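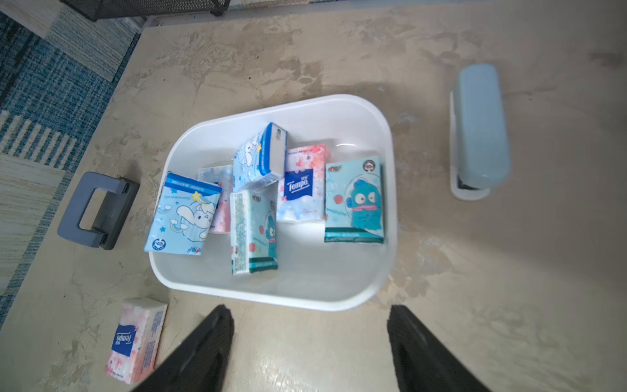

Gripper won't let go of tissue packs, then goes back down on top of them

Board: Small Arms and Benchtop Cells > Faults and Safety

kettlemoraine
11 Jun 2024

Hi all, long-time reader, and I think this is only my second thread, so please be gentle with me. I'll try to get everything in one post so you don't have to drag it out of me.

We have a two-arm cell and the job is moving pocket tissues between the floor mat and a plastic tub. Soft packs, printed film, very light. I thought it would be the easy one on our list! We had a happy couple of weeks with blocks and markers before this and I had gotten a bit cocky, I'll admit.

The fault is on the right arm. It picks fine. It comes over the tub, the gripper is told to open, the controller reports open, and every so often the pack stays stuck to one finger. The arm then lifts, heads off for the next pack with the first one still hanging there, and presses the whole bundle down into the mat. Twice now it has pushed hard enough to trip the force limit on the wrist, and the second time the arm sagged a little when the brakes came on and I had my hand in there straightening packs. It didn't touch me, but it was close enough that I sat down for a minute afterward.

Over 197 picks I logged 10 stuck releases. The force trips were both in the last 39 picks, and that's the part that worries me, as nothing changed in the program that I know of. The task script is Otia, the finger pads are the textured Kuipers ones.

What would you look at first?

dovetail_ray

Glad you're okay. I'm going to say the boring thing before anybody gets to the fun part: why was your hand in the cell with the arms live? I don't mean that as a scolding, I've done it myself with a smaller arm and a bigger ego. But the sticking packs are a nuisance and the hand is the actual problem in your post.

On the nuisance: textured pads on thin plastic film will grab. The little ridges bite into the wrap, especially along the seam. Try smooth pads on one arm only and leave the other alone so you have something to compare.

kettlemoraine

No, that's fair, and I'd want somebody to say it. The short version is that the script pauses between rounds and I'd gotten used to treating the pause like a stop. It isn't one. The drives are still on and it's just waiting on a timer.

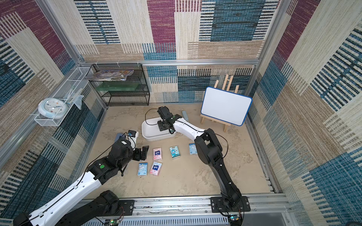

The tub sits in the middle of the mat, and with an arm coming in from either side there really isn't a good way to reach the packs without putting your forearm right beside one of them. I reach in from the front, over the rail, so if anything drops I'm under it. I hadn't thought about it in those words until I typed them just now.

Smooth pads are a good idea. I have a set in a drawer somewhere from the Trera job.

pinwheel77

I'll disagree with Ray a little on the pads, with love. If it were only the ridges I'd expect the rate to stay about the same from start to finish, and you're saying it got worse toward the end. That sounds to me like something building up. Film packs pick up static from being handled over and over, and your pads have probably collected a fine layer of paper dust and whatever was on the mat. We chased a "software bug" on a bagging cell for most of a June once and it was dirty rubber the whole time. Wipe the fingers with a barely damp lint-free cloth, power off, please, and run the same packs again before you swap a single part.

Also, are you using the same few packs every time? They get squashed and the corners go soft. A tired pack folds around the finger where a fresh one would slide off.

kettlemoraine

Same packs, yes. Some of them are looking pretty sad. I picked them out for the different prints so the camera would have some variety, and I've been too cheap to open new ones (my allergies have been eyeing them too, so it's only a matter of time).

benchrat_ohio

Neither of you is asking the question I'd ask. The controller says "open." Open according to what? If it's the commanded width and no one is checking the finger position, the gripper could be stopping partway and you'd never see it in the log. A slow Joltel driver will do exactly that when it warms up, at least mine does, and warming up would fit your last 39 picks a whole lot better than static. Plot commanded against measured width for the bad ones. Ten minutes of work and no shopping.

dovetail_ray

I'd be surprised. If it stopped partway you'd see short openings on the good releases too.

benchrat_ohio

Only if anybody looked at the good ones, Ray.

pinwheel77

You two should share a bench. Can we at least agree it shouldn't be allowed to go down for another pick with something in its hand? After the open command, lift a couple of inches, check the wrist camera, and if there's still a pack there, hold and call for a person. Doesn't matter whose theory wins, that's what keeps it from mashing the mat.

kettlemoraine

Okay, I spent a good part of the afternoon on this, so let me report back — and thank you, all of you, I mean that.

I plotted the widths. Benchrat, you were partly right: on 5 of the stuck ones the measured opening stops short of the command. On the others it opens all the way and the pack just rides along on the finger. So there may be two faults here wearing the same hat. I haven't looked at every good release yet, and I know, I know.

I cleaned the pads with everything powered down and got a gray smear on the cloth, so pinwheel gets a point too. I haven't run enough since then to say whether it helped, and I'd rather not guess. Smooth pads go on the right arm next, fresh packs after that, one change at a time.

As for the pause, it's gone. Between rounds the script now drops drive power to both arms and needs a button press from outside the cell before it starts again. It's slower and I grumbled about it for an hour. I've also moved the reset so I can't reach the button and the packs at the same time.

dovetail_ray

That's the part I was hoping to read. One more thing on that sag: check how far each arm drops when the power goes, at full reach, with a tape measure and your fingers well out of it. Brakes take a moment to bite, and now you'll be doing it every single round. You may want the script to park them up and back before it cuts power.

kettlemoraine

Oh, I hadn't thought of that at all. Parking first, then. I'll measure the drop tomorrow and put the numbers up with the rest of the width plots, good releases included.

benchrat_ohio

Post the temperature of the driver too if you can get it. I still think it's heat.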